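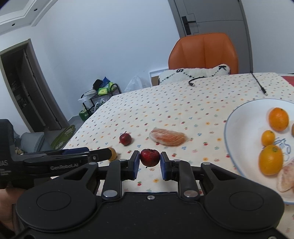 图1 深红色小果,果面光亮,有斑点,果梗较短

路边果树的果子去了哪里
——Lundau 镇公共果树利用情况的调查报告

课程:乡土地理与社区调查(小组项目)

一、为什么选这个题目

Lundau 是一个沿河的小镇,镇上的主街、河堤和旧铁路两侧种了不少会结果的树,有李、樱桃李、山楂、海棠和几棵老梨树。每年夏末到初秋,树下的人行道上都会落一层果子,踩烂以后粘在鞋底,也招黄蜂。镇上的居民对这件事看法很不一样,有人觉得可惜,有人嫌脏,还有人根本没注意到那些是果树。

我们小组最早想做的题目是河堤绿化的历史,查了一段时间以后发现旧资料太少,镇图书室里只有一本薄薄的绿化登记册,中间还缺了好几页。登记册里有一栏叫“用途”,多数树写的是“遮阴”或“观赏”,只有旧铁路一侧的几行写着“可食”。这一栏引起了我们的兴趣,后来就把题目改成了现在这个。

我们想弄清楚三件事:这些果子有没有人采;采的人拿它做什么;不采的人是出于什么考虑。树本身的品种鉴定不在本报告的重点里,但为了写清楚地点,还是做了简单的记录。

二、调查范围和方法

调查范围是 Lundau 镇内的公共道路和河堤,不包括私人院子,也不包括学校后面的那块租种地。租种地里的果树有人管理,收成归租种人,和我们要问的问题不是一回事。作为对比,我们还去了上游的 Plilascombe 村。那里有一片老果园,原来属于一家做果酒的小厂,厂子停了以后果园对村民开放,任何人都可以进去采。

方法有以下几种。

第一种是沿路记录。我们把河堤和主街按每 100 米分成一段,逐段走,记下树种、树冠是否伸到人行道上方、地面落果的多少。落果多少只分“无”“少”“多”三档。开始时我们想称重,试过以后放弃了,因为清扫车来的时间不固定,称出来的数字没法比较。沿路记录做了两轮,第一轮在暑假末尾,第二轮在开学以后。

第二种是问卷。我们印了 260 份纸质问卷,放在面包店、图书室和 Codinbridge 方向的公交候车亭旁边的信箱里,也沿街投了一部分。问卷只有一页,问题尽量短。最后一个问题是开放式的,请对方写一件和镇上果树有关的事,什么都可以写。

第三种是访谈。访谈对象是在树下遇到的采果人和路过的居民,不记姓名,不录音,由一个组员提问,另一个组员做笔记,当天晚上整理。有几次对方边采边聊,我们就帮着提袋子,笔记是回去以后补的,细节可能有遗漏。

三、地点情况

(一)主街

主街的果树以观赏海棠为主,间隔种在停车位之间。果子很小,挂得久,到叶子落光了还在枝上。地面落果属于“少”。商铺门口的人一般会自己扫。有一家理发店的店主说,她在这条街上开店以来没见过有人摘海棠,倒是常见鸟来吃。

主街的树修剪得比较高,最低的枝条成年人伸手也够不到。从采果的角度看,这是主街和其他两处最明显的区别。

(二)河堤

河堤上是樱桃李和山楂混种。樱桃李有红果和黄果,熟的时间前后错开,所以河堤的落果期拉得很长。第一轮记录时,靠近旧桥的几段都是“多”,台阶上全是果核和果皮。第二轮时樱桃李基本结束,山楂开始变红。

河堤是采果人最多的地方。我们在傍晚去的几次都碰到了人,多数拎布袋或者小桶,也有带着孩子边走边吃的。枝条低,坡面不陡,采起来方便。也有居民反映,坡上的草因为踩踏秃了几块,下雨后很滑。

(三)旧铁路

旧铁路现在是步行和骑车的道路,两边是密的灌木,果树夹在里面,有李、野苹果和黑刺李。登记册里写着“可食”的就是这一段。落果多在灌木丛里,路面上看不出来,所以我们的三档记录在这里不太准确。

这段路上的树长得杂,有些明显是自己长出来的,登记册上没有。一位遛狗的老人告诉我们,从前坐火车的人把果核扔到窗外,才有了这些树。这个说法我们没有找到书面依据,但另外几个受访者也讲过差不多的话,所以记在这里。

(四)Plilascombe 村果园

果园在村子东侧的坡上,入口有一块木牌,写明可以采果,请勿折枝,请勿带梯子进入。树很老,有些已经空心,用木杆撑着。树种以苹果和梨为主,边上有一排李子树。园里放着带长柄的采果网兜,用完挂回棚子的墙上。

和 Lundau 相比,这里的落果同样不少,但被人归拢到树下成堆,过几天有养猪的农户拉走。村民对果园的规矩很熟悉,问起来几乎每个人都能说出木牌上的内容。

四、问卷和访谈的结果

收回的问卷里,填写质量差别较大,有的只勾了前几题。我们把能用的都算了进来,没有作答的题目单独留空。因为投放地点不是随机抽取的,下面的内容只用文字归纳,不列百分比,以免让人误以为能代表全镇。

(一)采不采

采过的人和没采过的人都不少。采过的人大多住在河堤附近,或者每天经过河堤。住在主街的人多数没有采过,其中有些人是看了问卷才知道镇上有能吃的果子。年纪大的居民采的比较多,不过带小孩的年轻父母也占了相当一部分,他们写的理由往往是“孩子想摘”。

(二)采来做什么

用途写得最多的是果酱,其次是直接吃,然后是糕点、果酒和果冻。山楂主要用来煮水或者做酱。有几份问卷附了做法,我们整理了一份比较完整的放在附录里。黑刺李几乎都是用来泡酒的,受访者提到要等打过霜再采,也有人说放进冰柜冻一夜效果一样。

还有一些用途是我们没有想到的。一位受访者把樱桃李的果肉煮了染毛线,说颜色偏灰粉,洗几次就淡了。另一位用果核填充暖手的布袋。

(三)为什么不采

不采的理由比较集中。写得最多的是“不知道能不能吃”,其次是“不知道允不允许”。这两条经常一起出现。再往后是担心汽车尾气、担心喷过药、觉得果子酸、没时间处理。

关于允不允许这一点,我们去镇公所的窗口问过,得到的答复是,公共道路上的果子供个人少量采摘没有限制,但不得攀爬树木,也不得拿去出售。这个规定一直都有,只是没有贴在任何地方。回访时我们把这个答复转告了几位受访者,其中两位表示以后会去采,其他人说还是不太放心。

关于喷药,窗口的答复是公共果树不喷药,主街海棠树坑里的杂草用热水处理。

(四)对落果的意见

对落果不满意的意见主要来自旧桥台阶附近的住户和骑车的人。一位骑车的受访者说,他宁可把树换成不结果的。也有人建议在落果期增加清扫次数,或者在树下放收集桶。开放题里有一份写得很长,讲的是小时候在河堤上捡李子,用报纸包着带到学校换弹珠,写满了背面。

五、和苗圃的交流

为了弄清楚树种选择的问题,我们给 Østergaard 苗圃写了信。河堤上较新的一批山楂就是从这家苗圃买的,登记册里有记录。苗圃的回信比较简短,主要讲了下面几点。

选行道树时,买方通常会要求少落果或者不落果,所以这些年结果的品种卖给市镇的越来越少。山楂是个例外,因为花好看,果子小而硬,落在地上不容易烂。李类落果问题最突出,不建议种在石阶和斜坡铺装旁边。如果确实想种可采食的果树,最好种在草地上,离铺装路面留出树冠的宽度,并且在前几年把主枝压低,方便以后采摘。

信里还提到,旧桥台阶旁的樱桃李从我们描述的情况看已经是老树,没有必要为了落果把它砍掉,可以适当疏枝。我们把这条意见也写进了后面的建议里。

六、讨论

把几处地点放在一起看,果子有没有人采,和树种的关系没有我们原先想的那么大。河堤的樱桃李酸,皮也涩,采的人却最多。旧铁路的李子味道更好,但是藏在灌木里,很多人不知道。枝条的高低、树下能不能站人、是不是每天会路过,这些条件影响更直接。

Plilascombe 村的情况说明,一块写清楚规矩的牌子有作用。不过村里的果园是一块独立的地,人进去就是为了采果,Lundau 的果树分散在路边,两处不能完全类比。村里还有养猪农户处理落果,Lundau 镇内没有这样的去处。Codinbridge 那边有一处堆肥场,收园林垃圾,是否接收落果我们打过电话,对方说要看含水量,没有给出肯定的答复。

另外,采果的人多了会不会带来新的问题,例如踩踏坡面、折断枝条,我们这次没有足够的材料来判断。河堤草地秃的那几块,居民说是采果人踩的,但那里同时也是孩子们滑坡玩的地方。

七、建议

1. 在河堤入口和旧铁路入口各设一块小牌,写明树种、能否食用、大致成熟季节和镇里已有的规定。
2. 旧桥台阶旁的樱桃李在冬季疏枝,落果期的清扫改到早上七点以前,避开上学的时间。
3. 今后补种时,可采食的树种放在草地一侧,台阶和坡道旁用山楂或不落果的品种。
4. 图书室的绿化登记册重新抄录一份,补上旧铁路一段自生的果树。这项工作我们已经开始做,目前抄到了河堤部分。

八、不足之处

问卷投放地点偏向镇中心,河对岸的住户基本没有覆盖到。访谈多在傍晚进行,早上采果的人没有遇到。树种记录由我们自己对照图册完成,樱桃李和普通李在果子落光以后容易混淆,第二轮有几棵树没有把握,表里打了问号。三档落果记录前后由不同组员完成,标准可能不完全一致。

附录 一位受访者提供的樱桃李果酱做法(文字略有整理)

果子洗净,不用去核,放进厚底锅,加水到刚好看见水面。小火煮到皮裂开,关火放到不烫手,用粗筛子压过去,核和皮留在筛子上。量一下果泥,加同样重量的糖,喜欢酸的可以少加。再煮,边煮边搅,火不要大。舀一点滴在冷盘子上,用手指推一下,起皱就可以装瓶。瓶子事先在烤箱里烘热。红果和黄果混在一起煮,颜色发褐,味道没有差别。

受访者在旁边补了一句:筛子用完马上泡水,干了很难刷。

参考资料

Lundau 镇图书室藏:《绿化登记册》(手写本,缺页)
Østergaard 苗圃:给本小组的回信
Plilascombe 村果园入口告示

联系我们 | 版权归本项目小组所有,转载请注明出处 | 返回顶部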